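About Us

Torkdale Demonstration Centre teaches robots to carry out household work. Our operators perform each task by hand or by remote control, and the recorded movements are supplied to the engineering teams that train the machines. The Centre was founded in Prustton and is the operating arm of the Amegashie Trust.

What We Do

Requests reach us as a written task sheet. A sheet may call for folding towels, clearing a table, loading a drawer or making a bed. Two operators are assigned to every sheet. One guides the gripper through the task while the other keeps the log and decides whether an attempt is to be kept or repeated. Each task is demonstrated at two speeds, and no operator works for longer than 10 attempts without a break.

Our Rooms

The Prustton site has 5 furnished rooms, among them a kitchen, a laundry and a bedroom. Furnishings are of the ordinary domestic kind and are changed every August. Bedroom work covers pillows, sheets and other soft items, which shift and crease when handled and therefore require patient approach movements with the fingers open.
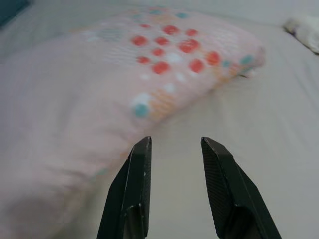
Training and Partnerships

New operators complete the Grovska course before recording for clients. Instruction begins with hand guiding and proceeds to remote control. Schools and colleges wishing to arrange a visit should write to the Prustton office.

Page last reviewed 2020-10-13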